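The Jacket at the Bottom of the Bag

By Ritu Saxena

My mother-in-law gave me a trash bag full of clothes the week we moved to Drallville, and I did what any reasonable person does with a trash bag full of someone else's clothes. I put it in the closet under the stairs and forgot about it for six years.

I found it again when we had a leak. Everything came out of that closet in a heap on the hallway floor: the vacuum, the folding chairs, a fondue set I have no memory of buying, and the bag. It smelled like a basement and a little like oranges. Inside were two wool skirts, a bathrobe, a man's raincoat with a zipper that had given up, and at the very bottom a corduroy jacket the color of weak tea. One elbow was gone. The lining had come away from the hem all the way around and hung down like a slip.

I loved it right away. I can't defend this. It didn't fit me especially well, and corduroy makes a noise when I walk. But I put it on over my pajamas and went and stood in front of the bathroom mirror, and then I wore it through breakfast.

So began my year of learning to mend, which I had always assumed was something you either picked up from a grandmother or didn't. My grandmother was a bookkeeper. She took her hems to a man on the corner and paid him in cash, and she thought people who sewed for fun had too much time. I had never so much as replaced a button without stabbing myself and getting blood on the shirt.

The first thing I did was make it worse. I bought iron-on patches at the drugstore and pressed one over the elbow with the iron set way too high, and the corduroy went flat and shiny in a perfect rectangle. If you rub it the wrong way it still flashes at you. The patch itself fell off in the car two days later (I found it stuck to the seat belt).

My friend Damián Gallardo sent me to the mending night at the library in Lurnolham, twenty minutes up the road. He had gone once with a torn tent and come home with a repaired tent and a date, so he was a big believer. The group meets upstairs past the large-print section, on the first Thursday-ish evening of the month, depending on whether the chess people have the room. They had 13 people the night I went, which was apparently a crowd, and one working iron.

Drita Berisha runs it. She used to do alterations at a bridal shop and she has the calmest hands I have ever seen on a person. I held up my jacket with its shiny rectangle and started to explain, and she just took it from me, turned it inside out, and laughed out loud. "Oh, somebody loved this," she said. She showed me where the pocket had been restitched in a thread that almost matched, and under that, an older line of stitches in one that didn't even try. Three rounds of repair at least, and then me with my drugstore patch.

She wouldn't let me touch the elbow that night. I was allowed to do the hem. We pinned the lining back up and she taught me a slip stitch, the kind where the needle travels along inside the fold and comes out for just a second to grab a thread or two of the outside before it ducks back in. I did maybe a hand's width in an hour. My neck hurt. My stitches looked like a drunk ant had walked through ink. I was so happy I drove home with the radio off.

The thing I hadn't understood is how much of mending is laying stuff out. I thought it was needles! Mostly it's getting a garment to lie down and behave, smoothing it with the flat of your hand, finding out where the grain of the cloth wants to go. I had been trying to sew with the jacket bunched in my lap while watching TV, and then wondering why everything puckered. Drita made me clear off the dining table. She has strong feelings about tables. A bed is too soft, an ironing board is too skinny, and the floor is for people with younger knees.

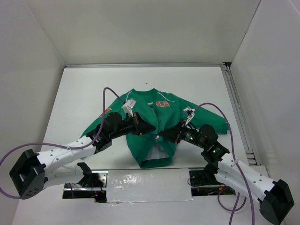
Collar at the back, hem at the front: a green jacket spread out face up on a white tabletop.

My own table is a yard-sale thing with a burn mark in the middle, and for most of that fall it belonged to the jacket. We ate on the couch. My husband was a good sport until he sat on a pin, and after that he was a slightly less good sport. I bought a magnet on a stick, for which I now feel real affection.

The elbow took me all of September. I had wanted a proper oval leather patch, professor style, and I'd gone as far as ordering a pair before Drita talked me down. Leather is heavier than tired old corduroy, she said, and it'll pull away at the edges and take the good cloth with it. She sent me to Kiprono Shirima, who has a fabric stall at the Privholm flea market and keeps his remnants in suitcases. He has one suitcase just for browns. I stood there in the drizzle holding scraps up against my sleeve while he offered opinions, mostly "no."

We settled on a soft rust-colored wool, nothing like a match. He charged me 50 cents and threw in a spool end of thread. I asked him whether it would bother people that you could see it, and he looked at me like I'd asked whether it would bother people that I had a nose.

So the patch is on the inside, behind the hole, and the edges of the corduroy are turned under and stitched down around it, so you get a small rust-colored window at the elbow. I did it over twice. The first time I sewed the sleeve shut. I didn't notice until I went to try it on and my hand just stopped, and I stood there pushing like a person at a door marked pull. I've since learned that you slide a magazine into the sleeve before you start. Use one you've finished reading.

I want to put in a word for seam rippers. Mine came in a little kit with a thimble that fits no human finger, and I'd bet I've used it more than the needle. Drita's trick is to cut every third or fourth stitch on one side, then flip the thing over and pull the thread from the other, and it comes away in one long, satisfying zip. I've gotten a bit addicted. I unpicked a pair of pants that were completely fine.

The rest of my kit is nothing special. I've got a pack of assorted needles, of which I use two, and a cake of beeswax so the thread doesn't knot. There's a pair of small scissors that the whole family has been warned about. I tried fancy Japanese thread and couldn't tell the difference. I did spring for a better lamp, since my eyes aren't what they were, and it's made me notice how dusty everything is.

By winter I'd become unbearable. I was looking at strangers' cuffs in line at the bank. I offered to fix a coworker's coat while she was wearing it. Ginevra Ferri from next door, who is 10 and doesn't mince words, brought over a stuffed rabbit with a bad ear and stood over me for the whole operation, and at the end she said it was "pretty good, but the other ear is still better." She was right. I'd put it on a little bit backward, and it gives the rabbit a suspicious look. She told me to leave it.

I still go up to Lurnolham most months. I'm no longer the worst one there, though I'm close, and I've been put in charge of threading needles for anybody who forgot their glasses. We had a man in recently with a backpack his daughter had taken to Khaemba and back, strap hanging by a few threads, and he and Drita had a long and fairly heated talk about whether dental floss counts as thread. (She says in an emergency. He had brought three flavors.)

My mother-in-law finally saw the jacket when she came for dinner. I'd been a little nervous about it. I had worked up a whole idea in my head about who'd worn it and who had done those older stitches on the pocket, and I suppose I wanted a story. She felt the sleeve between two fingers and looked at the rust-colored window, and she said she had never seen it before in her life. She thought it might have come with the house. Then she asked if I still had the bathrobe.

I do, and the belt loops are shot. It's on the table now, so we're back to eating on the couch.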